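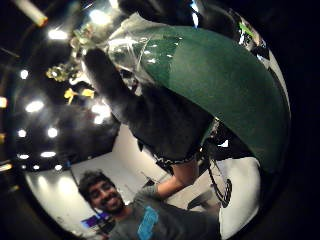 Petrică Jitaru wants to know why his trajectories leave the building whenever somebody picks up something big, and whether he can fix it without reading the Tawhiri source. Yes to the second. The first takes a bit longer.

Tawhiri works out where a hand-held gripper has been by following points in its fisheye video. It assumes the world stays put. A large object close to the lens does not stay put, and the tracker, being polite, believes that the object is the room and that you have flung yourself sideways through it.

What follows is the procedure we use at Skembridge. You'll need a calibrated lens, one recorded session and a cup of tea, as step 3 is slow.

Step 1: Mask the border

The fisheye circle sits in a black surround, and the tracker will cheerfully find corners along the rim. Make a mask once per camera:

tawhiri mask --circle --shrink 8 --out rim.png

The 8 is pixels. Open rim.png and look at it. White should be picture, black should be border. Swapped, you get a tracker that studies only the darkness, and no warning whatsoever.

Step 2: Anchor to a marker

Put a square fiducial marker somewhere flat that won't move. A wall is good. A tabletop is fine until things get put on top of it. The marker is allowed to drop out of view, but you want it whole and reasonably square-on at some point in every take, with people and camera stands off to one side of it.

tawhiri anchor --size 100 --mask rim.png

Size is the black square's edge in millimetres, measured with a ruler after printing. The number in the PDF is a rumour. Printers have a 'fit to page' setting and they use it.

If the anchor command reports a marker on the ceiling, your lens calibration is stale. Go back and redo it, then resume from here with the same mask.
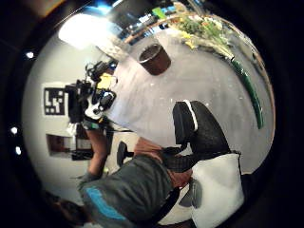 Step 3: Mask whatever you're holding

Now the bit Petrică asked about. Run the near-object pass:

tawhiri near --mask rim.png --write-masks near/

It flags regions that move with the gripper and leaves them out of tracking. Gloves, sleeves, cups and sheet plastic all go through the same pass. Plastic is the worst of them, clear or cloudy — the highlights slide about on it and each one looks like a lovely stable corner for three frames.

My test take came back with 877 features before the pass and 518 after. Losing that many hurts your feelings, though it did wonders for the path, which had previously gone through a desk.

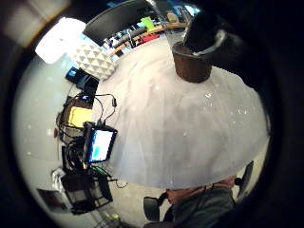 Don't be tempted to lower the threshold to win some of them back. I did, in June, and spent an afternoon admiring a trajectory with excellent coverage and a loop in it the size of a ute. If the count drops so far that tracking quits, set --bridge and let Tawhiri coast on the inertial data until the object clears the lens.

Step 4: Check the path

Run tawhiri view and scrub through the grasps. The path should bend where the hand turned and be dull everywhere else. Sudden jumps mean a missing near mask; a slow lean means the marker size is wrong, so find that ruler again.

Exports go to the Jindonska format by default. Pass --format geltby if your training code is older than your laptop.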